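로센트, 가상 실내 조작 시연 데이터 ‘이데트스테드’ 공개
사람이 로봇을 조종해 쌓은 102시간 분량, 그릇 하나를 못 집은 시간도 포함

우르베리에 본사를 둔 로봇 학습 소프트웨어 기업 로센트(Losent)는 양팔 로봇의 학습용 시연 데이터 모음 ‘이데트스테드(Idetstead)’를 연구기관과 대학에 공개한다고 밝혔다. 이데트스테드에는 조종자들이 시뮬레이션 속 로봇을 직접 움직여 만든 102시간 분량의 기록이 담겨 있다. 과제는 63가지이며, 대부분은 여섯 살짜리 아이가 시키지 않아도 하거나 시켜도 안 하는 일들이다.

그릇을 조리대 안쪽으로 밀어 넣기, 식기를 집어 쟁반에 올리기, 화분을 건드리지 않고 그 옆의 물건 꺼내기 같은 과제가 목록의 앞부분을 차지한다. 회사는 당초 보도자료에 ‘획기적인’이라는 표현을 넣을 계획이었으나, 조종팀이 숟가락 과제의 전체 기록을 상영한 뒤 해당 표현을 뺐다.

학습 방식 자체는 업계에서 새로운 것이 아니다. 조종자가 양손에 컨트롤러를 쥐고 로봇의 두 팔을 움직이면, 그동안의 관절 각도와 그리퍼 개폐 명령, 여러 카메라의 화면이 같은 시간축에 기록된다. 학습 모델은 이 기록을 보고 비슷한 상황에서 어떤 동작을 이어 갈지 익힌다. 로센트가 공을 들인 쪽은 기록을 어디까지 남길 것인가 하는 문제였다.

“보통은 잘된 것만 모읍니다. 잘된 것만 본 로봇은 세상이 늘 잘되는 줄 알고, 그릇이 3센티미터 옆에 있으면 허공을 아주 자신 있게 집습니다.” 데이터 수집을 총괄한 키건 고슬린(Keegan Gosselin) 팀장의 설명이다. 그는 “허공을 집는 동작의 완성도만 놓고 보면 우리 초기 모델이 세계적 수준이었다”고 덧붙였다.

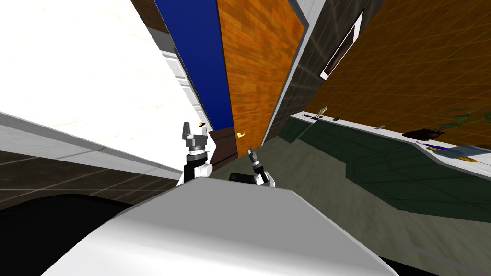
시뮬레이션 실내에서 팔을 들어 올린 양팔 로봇. 오른쪽 흰 조리대 위에 그릇과 화분, 작은 물건들이 보인다. (자료 제공: 로센트)

이데트스테드의 시연은 시작 상태, 접근, 조작, 마무리의 4단계로 나뉘어 표시된다. 중간에 물건을 놓치거나 팔이 엉뚱한 곳으로 간 경우에도 녹화를 끊지 않고, 조종자가 자세를 바로잡아 과제를 끝내거나 포기를 선언할 때까지 이어서 저장한다. 포기 선언에는 별도의 버튼이 배정되어 있다. 이 버튼은 컨트롤러에서 가장 먼저 닳은 부품이기도 하다.

복구 장면을 따로 표시해 둔 점은 외부 연구진의 요청에 따른 것이다. 공동 연구 기관인 치좀(Chisholm) 연구소는 실패 직후의 움직임만 골라 쓸 수 있게 해 달라고 요구했고, 로센트는 이를 받아들여 구간마다 꼬리표를 달았다. 꼬리표는 사람이 붙였다. 자동화 기업이 이 작업을 왜 손으로 했느냐는 질문은 사내에서도 여러 차례 나왔으며, 그때마다 회의가 길어졌다.

검수는 키건 로비쇼(Keegan Robichaud) 연구원이 맡았다. 두 키건은 친척이 아니며, 사내 메신저에서 서로의 메시지를 받는 일에는 이제 익숙하다고 한다. 로비쇼 연구원은 기록마다 영상과 관절 값이 어긋나지 않는지 대조하고, 시간축이 밀린 기록은 조종자에게 돌려보냈다. 12월 한 달 동안에만 125건이 반려됐는데, 그중 상당수는 데이터를 보낸 쪽이 아니라 고슬린 팀장에게 통보되었다.

로비쇼 연구원은 “그리퍼가 닫혔다는 신호와 화면 속 손가락이 닫히는 순간이 조금만 벌어져도 모델은 원인과 결과를 거꾸로 배운다”며 “물건이 움직였으니 이제 손을 쥐어 볼까, 하는 로봇이 나온다. 철학적으로는 흥미롭지만 설거지에는 도움이 안 된다”고 말했다.

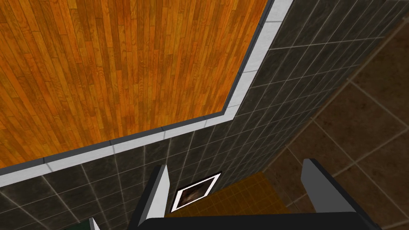
벌어진 그리퍼의 두 손가락과 주변의 나무 판자, 타일 면. (자료 제공: 로센트)

빈 그리퍼가 나오는 구간을 남길지를 두고도 의견이 갈렸다. 물건을 쥐지 않은 채 팔만 움직이는 시간은 저장 공간을 차지하고, 보는 사람에게 이렇다 할 감동을 주지 않는다. 경영진은 삭제를 선호했다. 수집팀은 로봇이 하루의 많은 부분을 빈손으로 보내게 될 것이며, 그 시간에 어떻게 움직이는지도 배워야 한다고 맞섰다. 결국 구간은 남았고, 이용자가 내려받을 때 제외할 수 있는 선택 항목이 생겼다. 경영진이 시험 삼아 이 항목을 켜자 홍보 영상에 쓰려던 장면도 함께 사라졌다.

가상 환경을 택한 이유에 대해 회사는 비용과 반복성을 들었다. 같은 시작 상태를 몇 번이고 불러올 수 있고, 그릇을 떨어뜨려도 다시 살 필요가 없다. 다만 시뮬레이션의 마찰과 접촉이 실제와 똑같지는 않다는 점은 사용 설명서 첫 장에 적어 두었다. 로센트는 이데트스테드만으로 학습한 모델을 실제 로봇에 그대로 옮기는 것을 권장하지 않으며, 현장에서 모은 시연을 함께 쓸 것을 권한다. 영업 부서는 이 문단을 뒤쪽으로 옮겨 달라고 요청했고, 보시다시피 옮겨졌다. 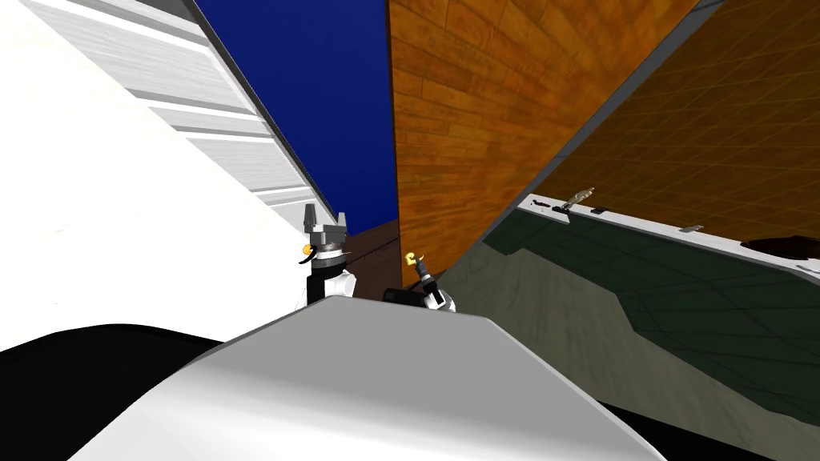
조종자 교육은 이번 사업에서 예상보다 오래 걸린 부분이다. 신입 조종자는 컨트롤러를 쥐자마자 두 팔을 동시에 움직이려 들고, 얼마 지나지 않아 두 팔이 서로의 길을 막는 상황을 만든다. 수집팀은 한 팔을 멈춰 둔 채 다른 팔만 쓰는 연습부터 시키고, 그다음에 손끝을 보라고 가르친다. 이 로봇의 노란 손끝은 나뭇결 벽을 배경으로도 눈에 잘 띄어서, 초보자에게 시선을 둘 곳을 알려 주기에 좋다. 로봇의 둥글고 흰 몸체가 화면 아래쪽을 넉넉히 차지하는 시점에서는 더욱 그렇다. 교육 과정을 마친 조종자에게는 수료증 대신 숟가락 과제가 주어진다.

조종자마다 버릇이 다르다는 사실도 수집 과정에서 드러났다. 어떤 사람은 물건 위에서 한참 망설이다가 내려가고, 어떤 사람은 곧장 내려갔다가 사과하듯 물러난다. 로센트는 이런 차이를 지우지 않고 익명 조종자 번호를 기록에 함께 넣었다. 같은 과제를 한 사람의 솜씨로만 배운 모델은 그 사람의 망설임까지 충실히 물려받기 때문이다. 고슬린 팀장의 시연으로만 학습한 시험용 모델은 과제를 시작하기 전에 왼팔을 한 번 까딱했다. 본인은 그런 버릇이 없다고 주장하고 있으며, 로비쇼 연구원은 해당 구간의 목록을 보관하고 있다.

이데트스테드는 연구 목적에 한해 무료로 제공된다. 신청 기관은 사용 계획서를 제출해야 하며, 계획서 분량은 한 쪽이면 충분하다. 배포본에는 시연 기록과 단계 표시, 복구 구간 꼬리표, 과제별 시작 상태 파일, 재생 프로그램이 들어 있다. 상업적 이용을 원하는 기업은 별도 계약을 맺어야 한다. 재생 프로그램은 배속 재생을 지원한다. 검수팀의 강력한 요청으로 가장 먼저 구현된 기능이다.

로센트는 다음 판에서 서랍과 문처럼 여닫는 물체를 다루는 과제를 늘릴 예정이다. 치좀 연구소는 양팔로 물건을 주고받는 과제를 제안해 둔 상태이며, 조종팀은 제안서를 읽고 추가 인력을 요청했다.

“화려한 시연 영상은 다른 회사에도 많습니다. 우리는 로봇이 그릇 앞에서 헤매다가 결국 해내는 기록을 갖고 있고, 끝내 못 해낸 기록도 갖고 있습니다. 필요한 분들께 둘 다 드리겠습니다.” 고슬린 팀장의 말이다.

로센트 소개
로센트는 우르베리에 있는 로봇 학습 소프트웨어 기업으로, 원격 조종 도구와 시연 데이터 관리 프로그램을 개발한다.

취재 문의
로센트 홍보 담당. 데이터 형식에 관한 질문은 키건 로비쇼 연구원, 수집 절차에 관한 질문은 키건 고슬린 팀장 앞으로 보내면 된다. 수신인을 적을 때는 성까지 써 주기 바란다.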